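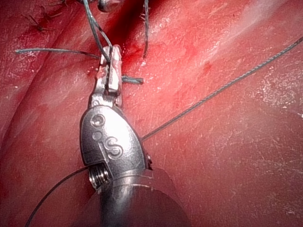

1/
Thread on a stuck wrist. Suture got caught at the notch on the side of a grasping instrument, the wrist stopped moving, and the release procedure took longer than it should have. I look after the robots at Coria and I wrote the internal report, which was closed on 16/02/2025.

2/
The system is a Livero. The instrument is a Davent grasper. The patient was fine and went home on the planned day. I'm posting this for other people who maintain these machines, and I've left out anything about the patient or the team.

3/
Look at the lower left side of the wrist housing, the part with the S on it. There is a notch with a wound spring showing in it. A strand of suture curves away from that side of the housing, and there are several more lengths across the field.

4/
Thread near the housing is normal in this kind of work. You can't sew without it. I had been treating it as a surgeon's concern and the spring as mine, and I had never looked at the two together.

5/
What happened, in order. The surgeon was tying. The instrument was holding the strand in its jaws and the console operator rolled the wrist to bring the strand across. The roll started normally and then slowed down.

6/
The operator felt nothing odd. There is no force feedback on our console, so a wrist that is dragging on a thread feels the same in your hand as one that is free. The only sign was that the tip was behind the hand controller.

7/
Then the arm stopped and the screen showed code 1903. In our manual that is "wrist tracking error, hold position." It means the joint is not where it was told to be and the controller has decided to stop asking.

8/
The arm did what it was designed to do. It held still and kept the jaws closed. Opening the jaws on a fault could drop a needle or let go of a vessel, so they stay as they were.

9/
The trouble with holding still is that the instrument was now attached to the suture in two places, at the jaws and at the notch. The suture was attached to the patient.

10/
The bedside assistant asked whether to pull the instrument. The surgeon said no. That was the right call. If you withdraw with a thread wrapped on the housing, you are pulling on whatever the thread is sewn to.

11/
First attempt: acknowledge the fault and try again. The system lets you do this. It cleared, the wrist moved a little, and 1903 came straight back. On the log you can see motor current go up both times.

12/
I don't like that it lets you do this. A tracking error with rising current is something being pulled. I have asked Livero for a message that says "check for entanglement" ahead of the acknowledge button. No answer on that yet.

13/
Second attempt: manual jaw release. There is a small key for this. It goes in a socket at the back of the instrument, outside the patient, and you turn it until the jaws let go.

14/
The key was not on the cart. It was in a drawer in the next room, still in the bag it came in. That cost 4 minutes, and it was the longest delay in the whole event.

15/
I own that one. The key is on the accessories list and I had ticked the list. I ticked it as "present in department." The list does not say where it has to be. It does now.

16/
Once they had the key the jaws opened and let go of the strand. The thread was still caught at the notch. The surgeon used a second instrument to hold it slack, cut it on both sides of the housing, and then the grasper came straight out.

17/
The short piece came out with it. We bagged the instrument with the thread still in place and did not let it go to cleaning. If you take one thing from this for your own site, please make it that. The washer would have destroyed the evidence.

18/
On the bench under magnification, the thread had gone in between two turns of the spring. It was braided suture. Braid has a texture and it grips. I pulled with tweezers along the line it went in and it would not slide. Pulled sideways, it came out easily.

19/
The gap between those two turns was wider than the gaps on either side. You would not notice with the naked eye. I didn't, and I had handled that instrument at its last inspection.

20/
So the next question was how the spring got like that. Cleaning for our instruments is done by Kleinschmidt. I went over and watched a tray go through. I was polite about it and so were they.

21/
Their staff brush the notch, as the instructions say to. The instructions say "soft brush" and give no size. The brush in use was soft. It was also a bit too wide for the opening, so it had to be pushed in, and when it came out it dragged on the turns.

22/
I can't prove the brush did it. I tried it on a scrapped instrument and could open a gap after a lot of passes. I could also open a gap by running the wrist to the end of its travel over and over. My report says "brush likely, wear possible."

23/
Davent's examiner agreed that the gap was outside what they would ship. They did not agree that it was outside what can be used, as they have no in-service limit for that spring. There is nothing in the inspection sheet about it. The sheet covers jaws, cables, insulation and the shaft.

24/
I went through the rest of our stock the same evening. 2 other graspers had a gap I could see under the magnifier. Both had passed every check they had ever been given. They are out of use.

25/
Changes at our site, now in place. The release key is clipped to the cart on a short cord and is checked at setup, by touching it. "Somewhere in the building" does not count.

26/
The notch is looked at under magnification after every cleaning. It takes a few seconds per instrument. Anything with an uneven spring is set aside for me and does not go back in the tray.

27/
Kleinschmidt changed to a narrower brush on their own, before I had finished writing. Credit to them.

28/
In theater, 1903 now has a card. Stop. Leave the instrument where it is. Look at the housing on the camera, all the way round if you can, before you acknowledge anything. If there is thread on it, make slack first. Then use the key. Withdraw last.

29/
We practice the card on a bench setup with a length of suture wrapped on a scrapped grasper. The first people to try it took up to 7 tries to get the key seated with gloves on. The socket is deep and you can't see into it. We marked the key so you know which way is up.

30/
The surgeons also talked among themselves about leaving shorter tails and clearing cut pieces sooner. That is their field and I will leave it to them. From the maintenance side, I would like to have an instrument that tolerates an ordinary amount of thread.

31/
Someone will ask why there is an opening there at all. Davent say it is for flushing, and that a sealed cover would trap debris. I accept that. They are looking at a different shape for the opening. I have no date.

32/
Someone will also ask whether the robot "malfunctioned." The controller didn't. It detected a joint that was lagging and it stopped. The mechanical part had a gap it shouldn't have had, and we had a tool in a drawer. I count the last two as the faults.

33/
The log was useful but harder to get than it should be. The default export from the console gives you codes and times only. Motor current is in the service export, and it gets overwritten. Pull it the same day, before the next case if you can.

34/
If your logs show 1903 being acknowledged and then nothing further, go back and look at those too. We found one from October on the same arm with a different instrument. It cleared on the second try and was written up as "operator moved too fast."

35/
I don't know if that one was thread. The instrument had been through cleaning many times since then and the service export was gone. The person on the console remembered the code and nothing else. It is in the report as unexplained.

36/
If you run the same graspers, please check the notch under a magnifier and tell me what you find, good or bad. A clean result is useful to me as well. Please say what brush your cleaning people use and how wide it is.

37/
Replies are open. I can't send the report itself. I can send the wording of the card and the line we added to the cart checklist, and you can change them to fit your own site.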